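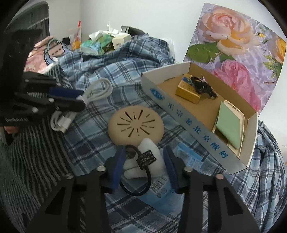 Temba Heated Straightening Brush

The Temba is a straightening brush for everyday use on dry hair. It heats through the bristle plate, so you brush the way you normally would and the hair comes out smoother with each pass. It does not clamp, and it will not give the pin-straight finish of a flat iron. Most people who buy it want something quicker and easier on the wrist.

What you get
Temba brush with fixed 9-foot swivel cord
Heat-resistant travel sleeve
Two sectioning clips
Printed guide

Heat settings
There are three settings, marked low, medium and high on the handle. Low is for fine, bleached or color-treated hair. Medium suits most people. High is for thick or coarse hair that doesn't respond to medium. The light blinks while the plate is warming up and stays on when it is ready, which takes 90 seconds on high and less on the other two.

The brush turns itself off after 40 minutes. To start again, hold the power button until the light blinks. It does not remember your last setting and always starts on low – we had requests to change this and decided to leave it.

How to use it
Hair should be fully dry and detangled. Heat protectant is fine as long as it has dried. Split the hair into sections no wider than the brush head and clip the rest up out of the way. Start close to the root with the bristles pointing away from the scalp, turn the brush slightly so there is light tension, and move down to the ends in one slow stroke. Two or three passes per section is usually enough. If the ends still flip out, hold the brush there for a couple of seconds and roll it under.

For bangs, use low and brush from side to side first, then straight down.

Bristles
The head has 112 bristles in two lengths. The longer ones have cool tips and keep the hot plate off your scalp. The shorter ones are heated. If a cool tip comes off, stop using the brush and contact us for a replacement head cover.

Cleaning
Unplug it and let it cool for 20 minutes. Pull out loose hair with a wide comb, then wipe the plate with a damp cloth. Product buildup comes off with a little rubbing alcohol on a cotton swab. Do not rinse the head or put it under a faucet.

Voltage
US model, 120 V only. A plug adapter will not make it work abroad. For travel, see the dual-voltage Taver, which has a smaller head and two heat settings.

Customer comments

"I have shoulder-length hair that goes wavy on one side only. Medium fixes it before work. The cord could be lighter." – Meron Yilma

"Bought for my daughter and ended up sharing it. On my hair it needs high and smaller sections than the guide says. Good on day-two hair, less good right after washing." – Tekle Tufa

Warranty and returns
Stellska covers the Temba for two years against faults in normal home use. Salon use is not covered. Keep your receipt or order email. Returns go to our Sorkness warehouse, where they are checked in every Tuesday, and refunds are sent back to the original card.

Colors: charcoal, sage. Sage is back in stock in July.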